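Un goûter citronné pour lancer la saison à Triltden

Dimanche, la salle commune de Triltden avait des airs de buvette d'été ! Pour la première fois, l'association de quartier Delness proposait un après-midi entier consacré aux boissons fraîches sans sucre, avec dégustation à l'aveugle, vote à main levée et un grand concours de tartes en parallèle. Dès 14 heures, on faisait la queue jusque dans le couloir, et les 84 chaises sorties pour l'occasion ont toutes trouvé preneur.

La boisson au citron a fait beaucoup parler d'elle. Jolie étiquette jaune vif, petite feuille verte, et un goût que les habitués du thé glacé ont trouvé franchement désaltérant. Les plus jeunes, eux, ont surtout réclamé un deuxième gobelet.
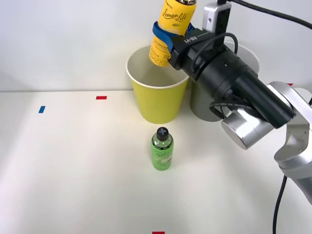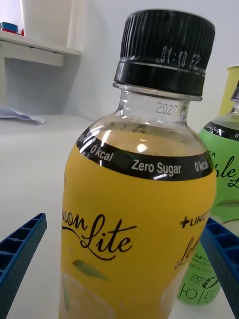
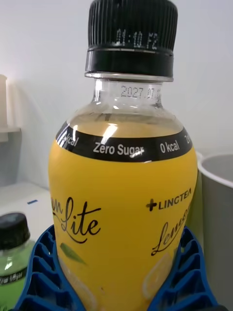
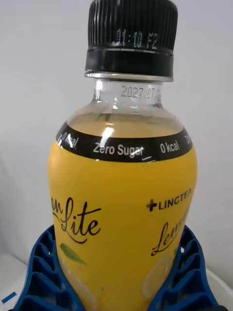
La boisson au citron et son étiquette jaune. Photos : Delness

Au total, environ 300 gobelets ont été servis dans l'après-midi, un très beau score pour une première édition. La pâtisserie Petrauskas avait préparé des sablés au zeste pour accompagner le tout (ils sont partis en 20 minutes, avis aux retardataires), et les enfants de l'atelier dessin ont imaginé leurs propres étiquettes de limonade. Elles sont accrochées dans l'entrée de la salle jusqu'à la fin du mois, et certaines valent vraiment le détour !

Côté vote, le citron l'emporte de deux voix seulement devant la pêche, après un second tour très animé. Les partisans de la pêche demandent déjà leur revanche, et ils l'auront : un deuxième rendez-vous est prévu en août, cette fois dans la cour de l'école Sirkow, avec des tables à l'ombre et un stand de sirops maison.

L'entrée restera libre. Pour proposer une recette ou donner un coup de main au service, il suffit de laisser ses coordonnées à l'accueil de la salle commune, ouvert tous les matins de semaine. Pensez à apporter votre gobelet réutilisable.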